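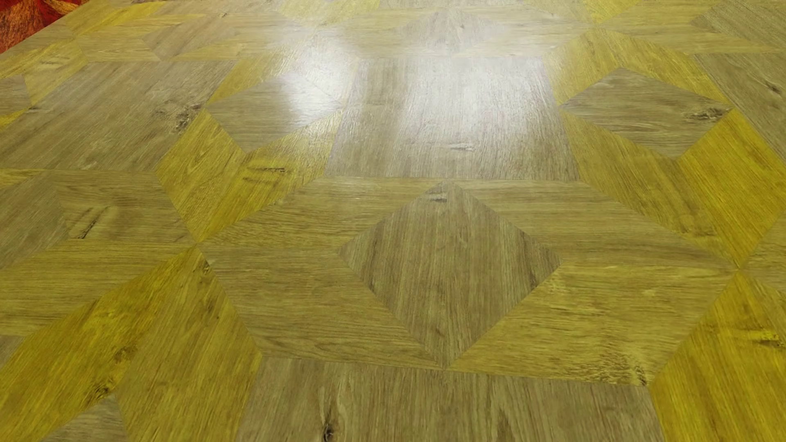 Shop notebook, October 2024

Third week with the sorting cell running for real, and I want to get this down before I forget what it was like before. Short version: the Clakden line now does the first pass on the parquet blanks, and the four of us who used to stand at the grading table mostly don't stand there anymore. I keep going back to the sample layout when I try to explain to people what we were grading for. You've got your grey-brown diamonds and squares, and then the slanted pieces that wrap around them, and those run anywhere from olive to a mustard yellow that practically shouts. Put a yellow one with a dark knot right next to a quiet grey panel and you notice the knot from across the room. That call used to be ours, piece by piece, all shift long.

Now the Masanja software makes it and we check what it isn't sure of. Yesterday that was 69 pieces out of 931, and I agreed with it on most. Where I didn't, it was nearly always grain scars. It reads a little pale scar as damage and kicks the piece out, and I'd lay that in my own kitchen!

Glare is still our biggest headache. A glossy finish throws back a big white patch, and inside the patch the color is just gone, so a gold piece comes out looking close to white. Same trouble by eye, of course, but I can tilt my head. We turned the lights down over the infeed and that helped some. I'd like to try a hood – there's sheet metal left over from July and it wouldn't take long to bend one up.

Things that have changed for us, in no order:

My shoulders feel great. Didn't expect to write that in a work notebook, but flipping blanks all day was rough and I'd stopped noticing how rough.

It's lonelier. The grading table was where you heard everything. Now one person sits at the review screen for 30 minutes, then we swap, and the others are off loading or doing setups. I asked if we could have the screen face the bench so whoever's on it can at least talk to somebody. Waiting to hear.

Training is the one I worry about. I learned knots by handling a whole lot of bad wood, and the new hires only see the hard cases. They're good at the screen but they get stuck when you hand them an actual board. I think everybody should do a morning a week at the old table, with the cell off. We'd lose some output. Kamport didn't love the idea when I brought it up but they didn't say no either.

Pay grade is still open. Our job sheets say "grader" and the new ones from Notis say "cell attendant," and I'm not signing that until someone tells me what it means for the skill rate.

To do: loosen the scar threshold and rerun the last 12 rejects, wipe the lens at every break (it's been getting skipped, me included), and find the box of reference knots, last seen under the sander bench.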